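Waritz: Arnumix lernt Roboter am Montageband an

Der Anlagenbauer Arnumix erweitert in Waritz seine Versuche, Montageschritte von Menschen auf Roboter zu übertragen. Seit Februar zeichnet das Unternehmen dort auf, wie Beschäftigte Rechner zusammenbauen und Baugruppen nacharbeiten. Die Aufnahmen entstehen aus Kopfhöhe und sollen später einem zweiarmigen System als Vorlage dienen. Erfasst werden zunächst 28 Arbeitsgänge, vom Einlegen einzelner Teile bis zum Verschrauben.

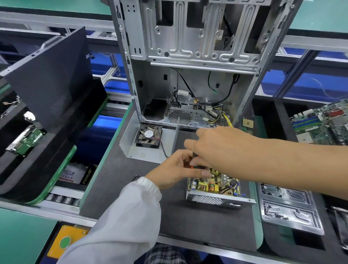

Arnumix setzt beim Anlernen auf zwei Verfahren. Im ersten arbeitet eine Fachkraft mit den eigenen Händen, und die Software leitet aus dem Bild Griffe und Bewegungen ab. Im zweiten steuert dieselbe Person den Roboter über ein Bedienpult fern und wiederholt den Vorgang mit dessen Greifern. Schwierig sind nach Angaben des Unternehmens vor allem Arbeiten, bei denen beide Hände Verschiedenes tun. Am offenen Netzteil etwa halten die Finger der linken Hand ein kleines Teil, während die rechte den Schraubendreher führt. Für einen Menschen ist das Routine, für die Steuerung sind es zwei Abläufe, die zeitlich zueinander passen müssen.

Die Auswertung übernimmt das Softwarehaus Akpan. Es zerlegt jede Aufnahme in Abschnitte und versieht sie mit kurzen Bezeichnungen wie Greifen, Ausrichten oder Ablegen. Pro Arbeitsgang sind mindestens 10 Durchgänge vorgesehen, ausgeführt von verschiedenen Personen. Unterschiede in der Arbeitsweise sind dabei erwünscht — das Modell soll sich nicht auf eine einzige Handhaltung festlegen.

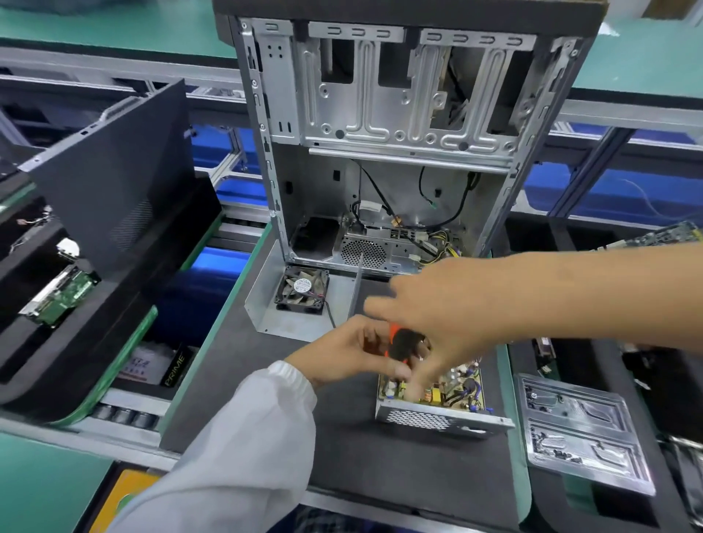
Lesezeit: 2 Minuten

Feine Kabel bleiben ein offener Punkt. Lüfterleitungen und die Kabel im unteren Teil des Gehäuses liegen bei jedem Durchgang etwas anders, und feste Koordinaten helfen dem Roboter dort wenig. Arnumix will diese Schritte deshalb vorerst nur per Fernsteuerung vorführen lassen. Die Bedienerinnen und Bediener werden dafür rund sieben Stunden geschult, bevor ihre Durchgänge in den Datensatz eingehen.

Das Vorhaben läuft unter dem Namen Pilton und ist auf zwei Jahre angelegt. In der ersten Phase bleibt der Roboter außerhalb der laufenden Fertigung. Er übt an einem getrennten Platz, an dem Gehäuse, Lüfter und Netzteile in gleicher Anordnung bereitliegen. Erst wenn ein Arbeitsgang dort ohne Eingriff gelingt, wird er für einen Versuch am Band freigegeben.

Stellen sollen nach Angaben von Arnumix durch das Projekt nicht wegfallen. Wer bisher montiert, kann sich für die Arbeit am Bedienpult melden. Über eine Ausweitung auf weitere Produkte will das Unternehmen nach der ersten Phase entscheiden.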